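Institute Releases Findings on Machine Sorting of Household Items

The Gallagher Institute for Applied Automation has released the results of a study on whether robot arms can take over one of the most common chores in homes and small shops: picking mixed items out of a bin and putting them where they belong. The study, carried out over the spring and summer, concludes that machines can do part of the work under steady supervision and are not yet ready to do it alone.

The project, known as Clolidmont, was set up to give store owners, care homes and housing agencies a plain account of what such equipment can do at present. Sunita Kasprzak, who directed the study, said that many of the questions the Institute receives come from people who have watched a short demonstration and want to know whether the same result can be expected on an ordinary workday.

"A demonstration answers the question of whether a task is possible," Kasprzak said. "Our members want to know how often it will be done correctly, how long it will take, and who has to be standing by when it is not. Those were the questions we put to the equipment."

Over the course of the study, staff recorded 4000 attempts to lift an item from a bin. Items were chosen to resemble the contents of a lost-and-found box or a kitchen drawer and varied in shape, weight and finish. An attempt was counted as successful only if the item was lifted, carried clear of the bin and released in the correct place. Of the attempts recorded, 1328 failed on at least one of these points.

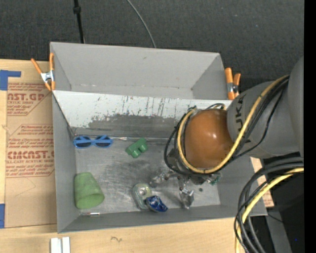
The report notes that failures were not spread evenly. Cups and simple blocks gave little trouble once the arm had a clear path to them. Thin items lying flat against the bottom of a bin were often missed, and soft or crinkled packages were sometimes lifted and then lost on the way out. Clear and shiny surfaces remained difficult throughout, as did items resting against one another or close to a wall. Eyeglasses and sunglasses were listed separately, as a correct lift was not considered acceptable if it put pressure on the lenses.

Speed was a further concern. Bernadette Fitzsimmons, who oversaw the comparison with human workers, reported that an experienced store clerk cleared a mixed bin nearly five times as fast as the arm. Clerks also made decisions that the equipment was not asked to make, such as setting aside a damaged item or noticing that something had been placed in the wrong bin to begin with.

"We would not advise any member to reduce staff hours on the basis of these results," Fitzsimmons said. "We would advise members with repetitive sorting work, using a limited range of sturdy items, to look at the figures in the second chapter. In that setting the results were considerably better."

Two software packages were tested, one supplied by Jarumon and one by Vumex. The Institute does not rank them. The report states that each performed better on certain kinds of items, and that differences between the two were smaller than the differences caused by the way a bin had been filled. Both suppliers reviewed the technical sections before release and did not request changes to the findings.

The report also addresses the home, where expectations are often highest. It finds that a household presents a wider range of items than a shop, fewer fixed locations, and no trained operator. Laundry, dishes and general tidying were outside the scope of the study, and the Institute cautions against applying its figures to those tasks. A separate review of dish handling is under consideration, subject to funding.

Members may request the full report, including the item list and scoring rules, from the Institute's publications office. Printed copies will be sent to member organizations in October. An information session for store owners and facility managers will be held at the Institute's main building that same month, beginning at 2 p.m., with Kasprzak and Fitzsimmons available to answer questions. Attendance is free of charge for members, and advance registration is required.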